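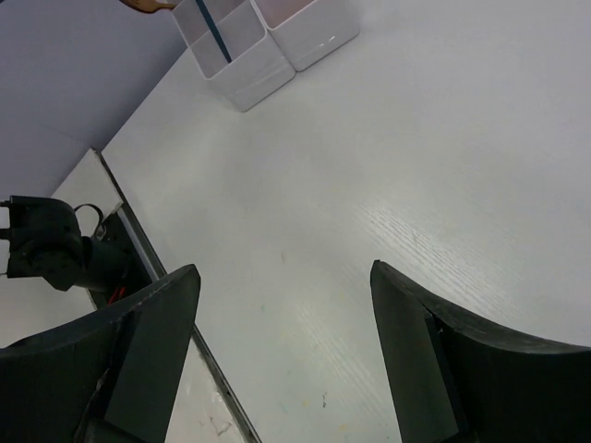
A white tabletop and two black gripper fingers.

What Is a Box Score?

A box score is a small chart that tells you what happened in a baseball game. You can read one even if you never saw the game. Once you know what the letters mean, it takes a few minutes.

Start at the top. The line score shows the runs for each inning, from the first to the ninth. After the innings come three more columns: R, H and E. They stand for runs, hits and errors. The team with the bigger number under R won.

Next come the batters. Each player gets one row, listed in batting order. The columns are usually these:

AB - at bats
R - runs scored
H - hits
RBI - runs batted in
BB - walks (the letters come from "base on balls")
SO - strikeouts

An at bat is a turn at the plate, but some turns are left out. A walk does not count as an at bat. Neither does being hit by a pitch. So a player can come up 4 times in a game and have only three at bats.

Say the Okoth team is playing. Kiran Khurana comes up 4 times. She walks once, hits a single, strikes out and grounds out. Her row will say 3 under AB, 1 under H, 1 under BB and 1 under SO. The ground out has no column of its own.

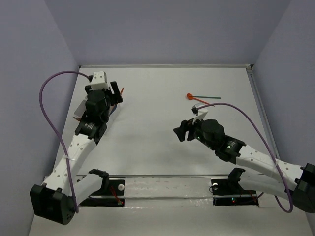
You can use at bats and hits to find a batting average. Divide the hits by the at bats. If a player has 21 hits in 78 at bats, the answer is .269 when you round it to three places. People say it as "two sixty-nine." A player batting .200 gets one hit in every five at bats.

Pitchers have their own part of the chart, under the batters. The first column is IP, for innings pitched. This one can be confusing. An inning has three outs for each team, so 5.1 means five innings and one out. It does not mean five and one tenth. You will never see 5.3, because three outs make a whole inning and the number goes up to 6.0.

ER means earned runs. If a run scores only because a fielder made an error, it is unearned - the pitcher is not blamed for it. It still counts for the team.

Consolacion Dalisay keeps score for a youth league, and she tells new scorekeepers to use a pencil. She also has them check their work. Add up the runs in the batters' rows. The total should match the R at the top. If it doesn't, go back through the innings one at a time until you find the mistake.

Words to know
Inning: one part of a game, when both teams get a turn to bat.
Error: a mistake by a fielder that helps a batter or runner.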